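Lists > Dulau Users > Archive > June > Re: Moving the old archive before the shutdown

Hello all,

I answer below the quoted part, I hope this is still the custom on this list.

> We have a Dulau archive of 2,458 messages and the host gives us
> until the end of the month. Can it be moved to Sutico without losing
> the threads? The import page says only "mbox accepted" and nothing
> about replies. Also, does anybody know what happens with the
> attachments?

Yes, it can be moved, and the threads survive if you prepare the file first. We did the same for our small list in the spring, and I kept notes.

Dulau writes the export as one file, but the In-Reply-To line is missing in the older messages. For us it was missing in 357 of them. Sutico then makes each of these a new thread, and the reader sees a long row of "Re:" subjects with no parent. Before the import, please run the Zein script on the file. It compares the subjects and the quoted text and writes the missing line back. I ran it with the strict setting, and afterwards 113 messages were still without a parent. I fixed these by hand during two evenings – tiring work, but not difficult.

Three warnings about the script:

1. It does not understand a changed subject. If someone wrote "was: old subject", it takes the new one only.
2. It reads the time zone wrong when the zone is given by letters. A reply can then stand before its question.
3. It overwrites the input file. Make a copy. I did not make a copy the first time.

About the attachments: Dulau keeps them in a separate folder, and the export file has only links. Sutico will take them back if the folder is packed together with the mbox file and the names are not changed. Names with accents or spaces gave me errors, so I renamed these and corrected the links. The limit is up to 4 attachments for each message, and the import drops the others without telling you.

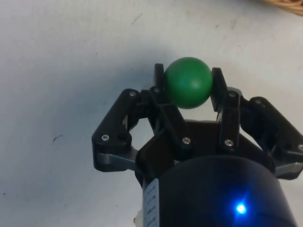
I would also turn off the notifications before you start. Sutico treats the imported messages as new ones, and our members received a large part of the archive in their mailboxes before I found the switch. It is under Delivery, not under Import as one would expect.

One question from my side. Has somebody on this list tried the search on Bukovley after such a move? Our members complain that the Sutico search does not look inside quoted text, and I am thinking to put a copy there only for searching. I do not want to move the whole list a second time.

If the Zein script stops with an error, please send me the last lines of its log and I will look at them.

With kind regards from the keeper of a small list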